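Rollanlow stop fault

The Rollanlow stop fault was a failure in the pedestrian detection software of the Rollanlow, a four-wheeled outdoor delivery robot built by Granitz. The fault caused the robot to drop a standing person from its obstacle list while still driving toward them. It was found during open-plaza trials at Daltwood and led to the withdrawal of software build 206. No injuries were recorded.

Background

The Rollanlow was designed for paved sites such as campuses, business parks and civic squares. It carries a forward camera and a short-range ultrasonic bumper. Steering and speed are set by a planner named Mnguni, which receives a list of tracked objects from the camera and slows the robot when a person comes within its stopping zone.

Earlier trials had been held on footpaths, where kerbs and walls gave the tracker a steady reference. The plaza trials were meant to test the same software on open ground.

The fault

On a Saturday in September, a Rollanlow running build 206 failed to slow for a test pedestrian who was standing still. The ultrasonic bumper triggered at close range and the robot halted without contact. Test staff repeated the run and got the same result, after which driving was suspended.

Logs showed that the pedestrian had been detected correctly at long range. The tracker then marked the person as part of the background after 47 consecutive images with no measured movement. Mnguni had no instruction to query a track once it had been removed, and held its speed.

Two conditions made the fault more likely. Flat light under heavy cloud reduced the contrast between pale clothing and pale paving, and the soft, low-resolution camera feed made small shifts in posture hard to measure. Dark lines set into the paving were also picked up as fixed features, which raised the tracker's confidence in its background model — and with it the rate at which still objects were absorbed.

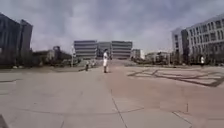
Investigation

The review was led by Yolandi Molefe, a safety engineer at Granitz. Her team replayed 162 recorded approaches through build 206 and sorted them by whether the pedestrian was walking or standing. Walking pedestrians were kept in every replay. The losses were confined to people standing still, and most involved light-coloured clothing.

The review also criticized the test plan, which had treated the bumper as a normal means of stopping. Under the revised plan, any bumper halt counts as a failed run.

Correction

Build 206 was withdrawn and replaced by a version with three changes:

- An object classed as a person cannot be moved to the background model.
- Mnguni reduces speed whenever a person track is lost, and holds the lower speed until the area has been checked again.
- The tracker ignores ground markings when it estimates background confidence.

Trials at Daltwood resumed with a safety operator walking beside the robot and carrying a wireless stop control.

Related articles

Background subtraction
Emergency stop
Granitz
Mnguni (planner)
Pedestrian detection
Sidewalk delivery robots
Ultrasonic bumper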